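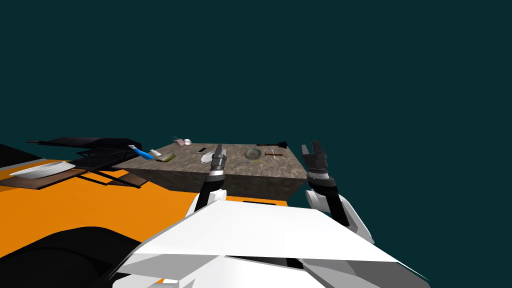 4. Setting up your first shared board

Do this before inviting anyone. Saves a mess later.

4.1 Create the board

1. Log in to Conine with the admin account, the one from your welcome email.
2. Click New board, top left. Pick Blank – the templates come with a lot of columns you'll end up deleting.
3. Name it. Keep it short, long names get chopped on phones.
4. Set the time zone. Default is London.
5. Save.

Note: board names can be changed later, the web address can't.

4.2 Add columns

1. Open the board, click Columns.
2. Add To do, Doing, Waiting, Done. In that order or your own.
3. Tick Final on the last one. Without it, finished tasks keep sending reminders.
4. Maximum is 14 columns. Four or five is plenty for most offices.

4.3 Bring in old tasks from a spreadsheet

1. Save the sheet as CSV.
2. First row must be headings. Task, Owner, Due at the very least.
3. Board menu > Import > Choose file.
4. Match your headings to ours. Anything left on Skip isn't brought over.
5. Click Check first. Red rows need fixing, amber rows will import but with no owner.
6. Click Import.

CAUTION: importing the same file twice gives you every task twice. There is an Undo import button but it only lasts 24 hours, and it takes any comments with it.

Big files are slow. The Praltdale office list was 2,677 rows and went through fine, but leave the tab open until you see the green bar.

Dates: day first, please. 03/04 is read as 3 April. If your sheet came from a US system change teh format before saving.

4.4 Invite people

1. Board menu > People > Invite.
2. Paste addresses, one per line.
3. Choose a role: Viewer, Member or Owner. Member suits nearly everybody.
4. Send.

Invites run out after 9 days. Resend from the same screen, no need to delete the old one.

Note: at least two Owners per board. If the only one leaves, support has to unlock it by hand and that means paperwork.

4.5 Reminders

Off by default. Settings > Reminders > On. Pick a time – 8.30 am works, midnight doesn't. Each person can mute there own under Profile.

Linking to the Flirkuvau calendar: see section 6. Don't do it yet, columns need to be settled first.

Still stuck? Import problems to Noreen Scanlon, log-ins and roles to Hannelore Wiegand. Put the board name in the subject line.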